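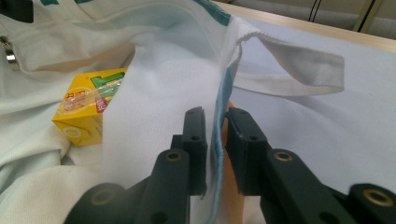 Roy Naylor told me to get three quotes before I even thought about a number, and I wish I'd listened, so I'm starting this thread to get yours. Quick background: small garment repair and alterations shop, mostly team uniforms. I want to put a gripper setup on the bench to hold hems while one of us works. The quote from Ivenley came in at $3,931 for the pair of jaws, the wrist and a controller. No arm, no install. Is that nuts?

stitchwitch_pdx
Not nuts, but ask what the finger pads cost. Soft cloth eats pads, or at least it did ours. We budgeted zero for spares the first year and ended up ordering from Hostonach every couple of months. I'd put in for 5 sets up front and call it part of the purchase.

hemline_hank
I'll be the grump. For that money you could get a really good clamp table and have enough left over for a long lunch (several long lunches!). What are you doing that a person and a clip can't do?

bobbin_mary (original poster)
Thin stuff, mainly. White jackets with a colored facing, where you want the two layers pinched right at the hem and you don't want a clip mark. Right now there's always somebody's finger behind the fabric. I'd love that hand back for trimming.

hemline_hank
OK, that's a better reason than I expected. Still think you should rent first. Chung had a rental deal going in December, 28 days minimum, and they took part of it off the price if you bought.

stitchwitch_pdx
Hank, the rental fee on that was awful and they charge you for shipping both ways. I did the math back then and it only makes sense if you're pretty sure you'll buy. Which means just buy.

hemline_hank
We'll have to disagree. I'd rather lose a rental fee than own a box I hate.

uta_owner_4
Has anybody brought up the air line? We have a Uta and it's pneumatic, and the compressor wasn't in the quote. Neither was the fitting, or the electrician. Check if yours is electric. Also get the training hours in writing. Ours said "included" and that meant 2 hours on a video call.

bobbin_mary
Electric, thank goodness. Training line just says "as needed" so I'm going to go push on that. Also cover and mat for the bench, I hadn't put those down at all. Does anyone depreciate these or do you just expense the whole thing?

stitchwitch_pdx
Ask your tax person, mine changed her mind twice. And please post what Ivenley says about the pads, I'm due to reorder.

Last updated: December

We use cookies to keep you signed in and remember your settings. By continuing to browse you accept our cookie policy.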